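Building Fabric Notebook, Plirkeck Street
Entry: December, Monday, 9:15 a.m.
Kept by Deepika Annamalai

Work resumed on the street elevation of the Poduval Apartments, with attention to the stucco at the fourth-floor balconies. The purpose of this stage is to settle on a repair mix that matches the original finish in color and texture before the scaffold moves to the courtyard side. The original drawings call only for "light cement render, smooth," and give no proportions.

Six trial panels were laid last week on the rear parapet. Panels 1 to 3 use the Zement base with washed river sand. Panels 4 to 6 use the same base with crushed limestone added and less water. All were finished with a steel float and covered overnight with damp burlap. The first three have dried too gray and show fine cracking near the edges. Panel 5 comes closest to the original as it appears under the window hoods, where the wall has been sheltered from rain. Panel 6 is a good color but was overworked with the float and has a slight shine.

The original coat was sampled at two places, one beneath a balcony and one beside the stair tower. Both samples show a thin white layer over a coarser backing. The stair tower sample also carries two later coats of paint, the upper one cream and the lower one a pale green. The green coat does not appear on any other part of the building examined so far. It may belong to the period when the ground floor was let as a clinic, but the lease records held at Wonilport have not yet been checked.
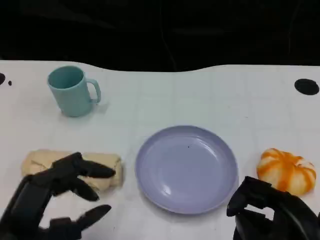
Teal mug on the gridded white tabletop.

Balcony 4C was opened at the curved corner. The reinforcing bars are closer to the surface than at 4A and 4B, and rust has lifted the render along the outer edge. The loose material was removed by hand. The cavity sounded hollow for a further 200 millimeters toward the wall, and this length should be added to the repair schedule. The drip groove on the underside has been filled at some earlier date with hard mortar — it must be cut out again, or water will continue to run back to the soffit.

The steel windows on the stair were measured in the afternoon. The glazing bars are 25 millimeters wide throughout, except at the top landing, where a replacement sash has been fitted with heavier bars. The replacement is sound. The recommendation is to leave it in place and record it as a later change.

Matters outstanding:
Repeat panel 5 with the sand passed through a finer sieve.
Order some 100 kilograms of crushed limestone from the same supplier, same batch if available.
Request the clinic lease file from Wonilport.
Confirm with the engineer whether 4C needs temporary support while the corner is open.
Move the moisture readings from the loose sheets into the bound record.

The panels are to be viewed again in morning light with the owner's architect. Until then, no render is to be applied to the street elevation — this includes small patches around the downpipe brackets.

D.A.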